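Home Talks Notes Workshops Contact

Search the notes Type a word and press enter Go

Counter Space: speaker notes
Talk for the Brorelel home cooks' evening, May 2025

These are the notes I spoke from, tidied a little. A few people asked for them afterward. Where it says "pause," I paused, or meant to.

Opening

Start with the question on the sign-up form: "What would you change about your kitchen?" Most answers were "more counter." Say that I gave the same answer for years. Then say that this talk is about the counter you already have and what is standing on it.

Ask for hands. Who has a cutting board that lives on the counter? Who puts it away after each use? Let people look around at each other.

My own position: the board stays out. It is the one thing I use at every meal, and if it lives in a cabinet I end up slicing bread on a plate. Everything else on the counter has to be arranged so that the board can stay where it is.

Part one: the board and what sits next to it

Talk about the groove. A board with a groove around the rim is good for anything that runs, such as tomatoes, melon or a roast. It is less good for scraping chopped onion into a pan, because some of it drops into the channel. Some people keep one side for each, if the back is flat.

Talk about angle. Few of us stand square to the counter when we chop. Put the board where your arms want it and leave it crooked. Straighten it when you have guests, if it bothers you.
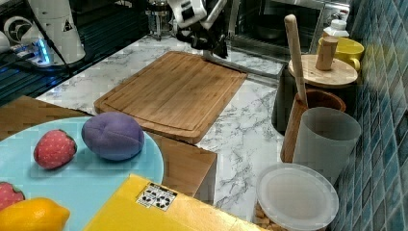
The next point is reach. Stand at the board and put your arms out without moving your feet. What you can touch is your working area. Things you use while cooking belong inside it, and things you use once a week don't. Rolling pins are the usual offender. Mine stood within reach for nearly 18 months and I baked twice.

Mention plates and play things. If there are children in the house, some of the counter is going to be theirs, and it is easier to decide which part than to clear it every evening. Give them a plate or a tray for plush fruit and the rest. Whatever fits on the plate can stay. Keep it on the side away from the knives.

Mention boxes. A flat box left on the counter turns into a shelf within a day – mail goes on it, then keys. Open it, deal with it, and put it with the recycling before you start cooking.

(Pause. Drink water.)

Part two: the back row

The back of the counter is where things collect. Draw the line on the whiteboard: wall, back row, working area, edge. The back row should be one item deep. Once there are two rows, the things behind stop being used and you buy them again.

Tell the Jomska story here. When we rented the place on Jomska, I owned 9 jars of dried beans and couldn't have told you what was in the last four. Vinh Đồng came to help me move and lined them up on the floor by the door. Two had the same beans in them, bought a year apart.

My order for the back row: drinking cups near the sink, canisters next, spoons in a crock nearest the stove, cereal at the far end. Cups can be stacked. Cereal can be poured into a clear jar so you see when it is running low, but keep the box too if somebody in the house likes to read it at breakfast. In ours, somebody does.

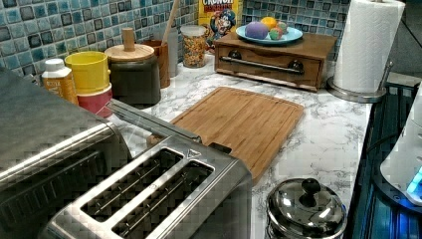 Appliances. The rule I use came from Rohani Chong, who taught the evening course at Mikuš: if you use it fewer than four days a week, it goes in a cabinet. Be fair about the counting. Write it on paper for a week. Last October I did this myself and the blender lost.

Toasters are a special case. If you own a toaster and a toaster oven, ask what each one does for you. Plenty of homes need both, for instance when one person wants toast while another warms up a roll. If you keep both, stand them together at one end so that the crumbs are all in one place. Pull them out from the wall before you turn them on and let them cool before you push them back.

Wipe under things. Marble and anything that looks like it will show a ring from a lemon half or a vinegar bottle. Check what your counter is before you buy a cleaner for it.

Part three: homework

Take everything out of the back row on a quiet evening. Put back only what you used in the past 7 days. Leave the rest in a box by the door for a week. I used the Rostero planner to write down what I went back to the box for. The list was salt and the corkscrew.

Questions to expect: knife blocks, dish racks, where to charge a phone. For the dish rack, say that I don't have a good answer.

Comments

Marge T.
We did the box by the door. Still there, but the counter looks better.

dpk
Disagree on leaving the board out. In a small kitchen it takes the whole counter. Mine hangs on a hook.

Lena
Could you post the whiteboard drawing? I was in the back and couldn't see the edge part.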